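Jamside Forums > Garment Printing > Curing and Wash Testing

Plastisol cracking on gray cotton after 3 washes

ikarpenko
Left chest and front prints on gray cotton tees are showing hairline cracks after 3 washes. Flash unit is a Brarka, dryer is a Carnero belt model. Dryer display reads 320 F the whole run. Ink is standard plastisol, no additives. Mesh and squeegee unchanged since July.

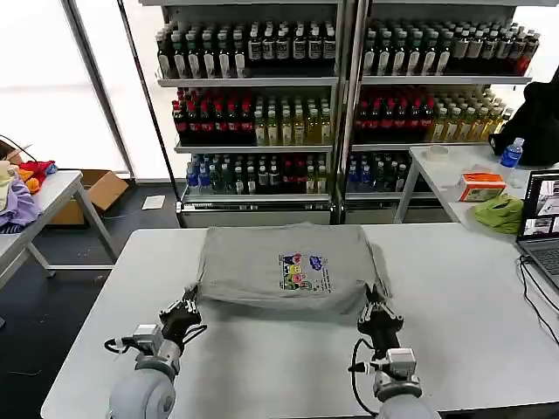 Does the display on a belt dryer show the temperature of the ink?
It shows the air or the heating panel, depending on where the sensor sits. Ink film temperature has to be measured on the garment, with a donut probe or test strips.

sunee_s
Agree with the above. Run a probe through on a scrap shirt and log the peak. My guess is undercure. Slow the belt before you touch the heat setting.

kuzmenko_print
I would look at the ink deposit first. A thick layer can reach temperature on the surface and stay soft underneath. Slowing the belt also scorches light fabric.

sunee_s
Not at 320 on the panel it doesn't. We run slower than that all day.

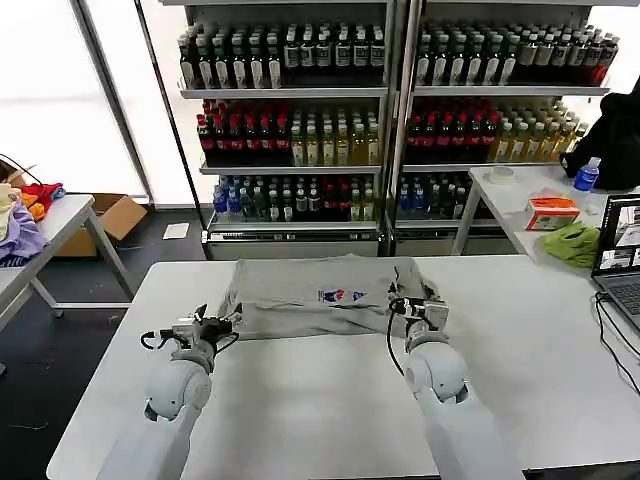
Stretch the print by hand after it cools, too. If it splits and does not spring back, the lower part of the film never fused — more wash cycles will only tell you the same thing.

ikarpenko
Probe peaked at 2 different values, left side of the belt 25 degrees lower than the right. Checking the panels now.

kuzmenko_print
Dead element, then. I still think your deposit is heavy.

— Illia Karpenko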